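家居与物品课程讲义(第三讲):桌上该留什么

本讲用到的阅读材料:弗拉姆伍德(Flamwood)整理手册第二章;Birthe Ásgeirsdóttir 的短文《空瓶的去处》。没读完的同学先听,课后补。

一、先说手册的主张

弗拉姆伍德手册把“清桌面”写成三步:全部拿下来,分类,只放回“必要的”。听上去很顺,问题全在“必要的”三个字里。手册没有给定义,只给了一张填好的表,表里填的是作者自己家的情形。我对这种表一向不太信任。别人家的必要,搬到你家多半是另一回事。

手册还说,桌面物品减少以后,人的注意力会明显变好。请大家翻到那一页的脚注:依据是一份 681 人填写的读者问卷,问卷夹在书里寄回。愿意买这本书、读完、再贴邮票寄回去的人,本来就喜欢收拾。拿他们来证明收拾有用,我看说服力有限。

二、两个最普通的东西:瓶和盘

课堂练习只用很少的东西。东西一多,大家就忙着分类,顾不上问分类的理由。先看瓶。无标签、无盖的透明塑料瓶,按手册属于“立即丢弃”。Ásgeirsdóttir 的意见相反,她认为瓶子至少有一次再用的机会:分装浇花水、做漏斗、给旅行的人装水。我两边都有疑问。

对手册的疑问:“立即”是多快?回收点一周开一次的地方,瓶子总要先在家里待几天。手册没有留出这个“等着出门”的位置,于是瓶子又回到桌上。

对 Ásgeirsdóttir 的疑问:没有盖子怎么给旅行的人装水?她文章里从头到尾没提盖子。做漏斗要剪开,剪开以后瓶口那一半有用,底下那一半呢?她说可以育苗。我问过往届的学生,真拿去育苗的有 3 个人,其中两个人的窗台上后来又多出一排剪开的瓶子。

再看盘。浅盘在手册里归入“餐具,回橱柜”。可是很多人家里的浅盘从来不盛菜,放钥匙,放零钱,放摘下来的戒指。按用途算,它更接近收纳盒。按形状分类和按用途分类会得出两个答案,手册只认第一种,也不说为什么。

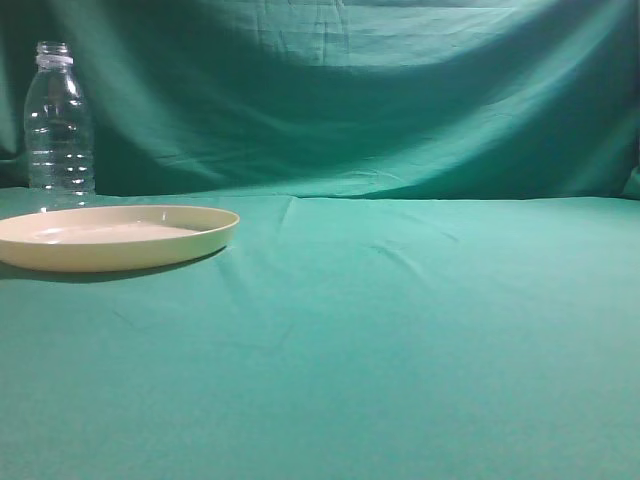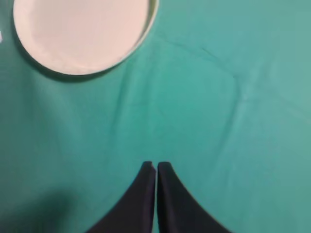
奶油色浅盘,两张里都是空的,底下垫着青绿色的布。

三、“空”能不能当标准

手册第二章有一句话常被引用:空的容器就是多余的容器。请大家写作业时不要直接抄这句。盘子多数时间都是空的,碗、锅、水桶也一样。照这句话办,洗完碗的厨房应该全部扔掉。

有人替手册辩护,说作者指的是长期空着的容器。那么“长期”是多久?穆劳(Murau)的一个读书小组试过给每件容器贴纸条,写上最后一次使用的日子,从八月开始记。他们给我看过记录,前半段很认真,后半段断断续续,有几件的纸条掉了。他们的结论是“大部分容器并不常用”。纸条掉了的那几件怎么算,记录里没写。

我的建议比较笨:先问这件东西下一次会在什么时候用到,再问它到时候从哪里拿出来。第一问答不上来,先放进待定箱。第二问答不上来,毛病在位置,扔不扔倒在其次。这个办法也有漏洞,人在回答“下一次什么时候用”时往往过于乐观,我自己尤其如此。

四、关于垫布

兰金(Rankin)版的教材主张整理时先铺一块单色布,理由是“颜色统一能使人冷静”。这个说法我找不到出处。铺布有更平常的好处:台面不容易刮花,碎屑可以兜起来抖掉,浅色的东西放在深一些的布上也容易看清。透明的东西就难说了,瓶身会透出背后的颜色,换块布未必帮得上忙。

至于 Jirkico 出售的“整理专用垫”,有学生问值不值得买。我没有用过,宣传页上列的优点一块旧床单也都具备。已经买了的同学可以带来比较一下。

五、练习

1. 从自己桌上挑一个瓶子和一个盘子,各写出两种归类办法,并指出哪一种是按形状,哪一种是按用途。

2. 找一句整理书里的断言,查它的依据。查不到也算完成,写明查过哪些地方。

3. 在家里指定一个“等着出门”的位置,写清楚它的大小,以及满了以后由谁处理。合住的同学请和室友商量后再写。

作业每份不超过两页。上次收到 32 份,有一半把第 2 题写成了读后感,请留意题目要求。第二题允许得出“手册说得对”的结论,只要把查到的东西附上。

下一讲谈抽屉,请先读手册第四章,尤其是讲隔板的那几页,我对里面的尺寸有些意见。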